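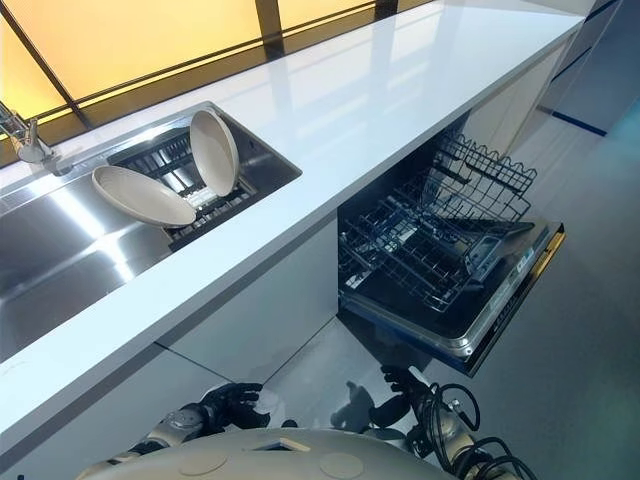 Is the Osovance pottery open day worth the trip if you don't want to buy anything?
Worth it for the kiln hall, provided you arrive before the coach parties. You will still buy something. I went in firmly against mugs and came out with two.

The works sits at the far end of Ornach, past a tyre depot and a chapel, and the signs give up at the last roundabout. Parking is in a field. I followed a man in a high-vis vest who was, I later learned, also lost.

Tours go off in groups of 14, and ours was led by Parvaneh Kordestani, a glazer by trade with a low opinion of dishwashers. She began in the clay store, which smells like a wet cellar and is kept that way on purpose. Then came the throwing room, where Ermanno Vitale made a jug in the time it took me to find my glasses. He offered the wheel to the audience. A retired dentist had a go and produced an ashtray, to warm applause.

The kiln hall is the good bit. The old Kontogiannis kiln is the size of a garden shed and gets fired only in September now, so you are allowed to put your head in. Most of us did, one after another, and said "big" into it.

Less good was the film. It covers the history of the firm, twice as far as I could tell, on chairs that seem to have come from a school for small children.

Lunch was soup, with a queue for the spoons. The seconds shop takes cards but would prefer that it didn't. Bowls with a wobble are half price, and I spent a long time looking for the wobble in mine. Found it at home, with the soup.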